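About us

Hello, and thanks for clicking through from the price list, which is where most people seem to find us! I'm Omolara, I started Wildale in a spare bedroom with one screwdriver set and a very patient landlord, and these days it's a computer repair and refurbishing workshop on the Trerkley road with a proper sign and a kettle of its own.

We take in old desktop computers, mostly from offices and schools that are having a clear-out, and we get as much use out of them as we can. Some go back out as whole machines. Others get taken down to their parts, and the parts go on our shelves, so that when your faithful old tower gives up its graphics card or its power supply you can ring us and ask if we've got one. Quite often we have. There are 334 drive caddies, brackets and bits of blue plastic in the drawers at the back (Kvido did a stocktake in March and has not stopped mentioning it).

Kvido, by the way, is Kvido Kubíček, the other half of Wildale. He joined me after years at Danko, where he looked after the office machines, and he can tell you which way a stiff latch opens by looking at it. I do the customers, the bookings and the laptops. He does the desktops, and the radio.

People ask what we like working on, and my answer is always the big old office towers. I know they're ugly! But you lay one on its side, take the panel off, and you can get your hand in. The memory sits in a row where you can reach it, the drives come out on rails, and there's room round the motherboard. Compare that with the slim things people bring me now, where I need a heat mat and a prayer just to change a battery. We saw some 200 towers through the workshop last year and I'd happily have twice that.

The order we work in hasn't changed much since the spare bedroom. Data first, always – drives are wiped before anything is sold, and if one won't wipe it gets destroyed and you get a note saying so. After that come the cards, the memory and the processor, then the cables, and the power supply is usually last because it's heavy and I like to put it off.

A few from inside the towers:

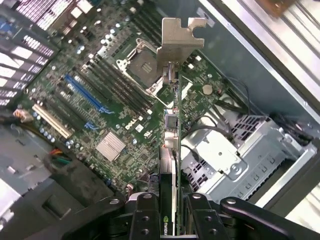
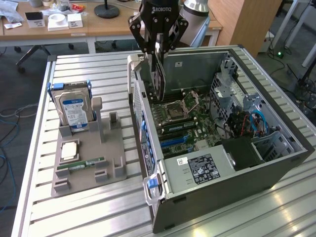
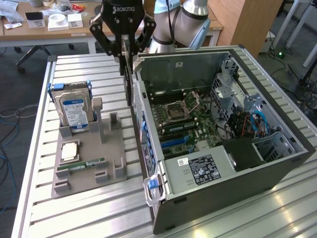 If you've got machines to get rid of, we collect within 13 miles of Trerkley and there's no charge for five or more. For one or two it's easiest to drop them in. You don't need to dig out the keyboards and mice, though we'll take them if they're in your way. Please do keep the little bag of screws if you have it – I know it looks like rubbish, but we go through a silly number of them.

The biggest job we've done so far was for Sukel, 600 desktops over one long summer, stacked right up the stairs. We had to climb over them to get to the loo. I said never again, and then of course I said yes to the next one.

We're open from nine until half past five, and we shut for lunch at one if it's only one of us in. Ring before you come if you're after a particular part, and have the model number handy. It's normally on a sticker on the back or the side, and if it's rubbed off just bring the old part along and we'll have a look together.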